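Nirkimora Forum > Simulation > Faults and Weirdness

Thread: Basket task, arm drives into the rim and calls it a success

dovetail_joint
26th October
Running the fruit-to-basket task in Nirkimora with the Tatia policy, 3000 episodes overnight. Came in to a success rate I was ready to print out and tape to the fridge. Then I opened the contact log. In 414 of the episodes marked as a success, the forearm or the gripper goes through the basket rim hard enough that the solver gives up and lets them share the same space for a while. The fruit ends up in the basket. So does a good part of the gripper.

Setup is the stock one: long table, white cloth, green basket at the far end, one piece of fruit, a soda can minding its own business.
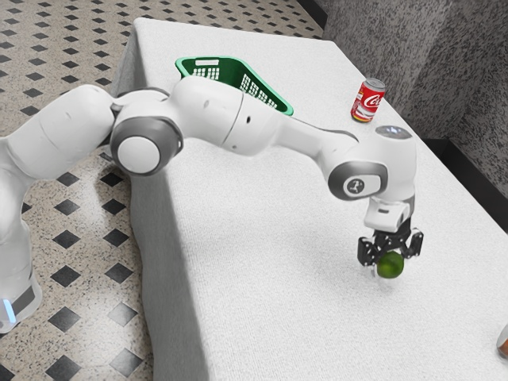
The approach and the grasp are fine in every log I've looked at. It's the carry that goes bad. The planner picks a height for the wrist, sticks to it like a family grudge, and meets the rim on the way in. No fault raised, no stop, green check mark. Has anyone else seen this, or have I been blessed?

lowgear
Seen it. Your success check is "fruit center inside basket volume," right? Then it is a success. You asked for fruit in a basket.

dovetail_joint
By that standard I can park my car in the living room.

lowgear
If the car's in, it's in.

marzipan_hex
Which collision mesh is on the basket? The default from the Garner asset pack is a convex hull, which means the basket has a lid as far as physics is concerned. People turn off basket contacts to get anything inside it, and then forget they did that. Ask me how I know.

dovetail_joint
Decomposed mesh, contacts on. First thing I checked, after coffee. I replayed episode 2324, the worst one, and the contact force peaks at 115 newtons before the solver shrugs. 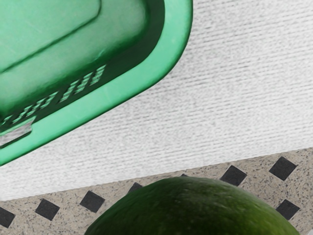

My current theory is that the policy has a poor idea of where the basket ends. It was trained with the whole thing in view, and I've been feeding it whatever it gets. With one rounded corner to go on and a big dark green fruit taking up the bottom of the image, I'd be guessing at the far side of that rim too. I would at least guess more slowly.

lowgear
Policy's fine. Your wrist clearance is too low. Raise it, rerun, go outside.

marzipan_hex
Disagree with lowgear. Raising the clearance hides it until somebody swaps in a taller basket. The real fault is that a contact like that doesn't end the episode. On hardware that's a cracked rim, or a bent finger, or somebody's hand if they reached in to straighten the cloth.

lowgear
It's a simulation. The fruit doesn't have a union.

marzipan_hex
And the policy gets copied to a real arm the minute the success rate looks good. Our lab did exactly that in August with the Sasaki controller. The force stop was set in the sim config and left blank on the real one. Blank meant unlimited. We own half a basket now.

dovetail_joint
Which half?

marzipan_hex
The half with the handle, so it still gets used.

dovetail_joint
OK, went through my config. The force stop is there. It's also under a heading spelled "saftey", which the loader skips without a word. My typo, my fridge door. Fixed the spelling and now the episodes end at first hard contact, and my lovely number has come down accordingly.

lowgear
So raise the clearance.

dovetail_joint
I raised the clearance too. Don't get smug. The rim hits mostly went away, but it now lets go of the fruit from higher up and one of them bounced out. Filed a ticket asking for the loader to complain about headings it doesn't know. Will post the new logs when the rerun finishes.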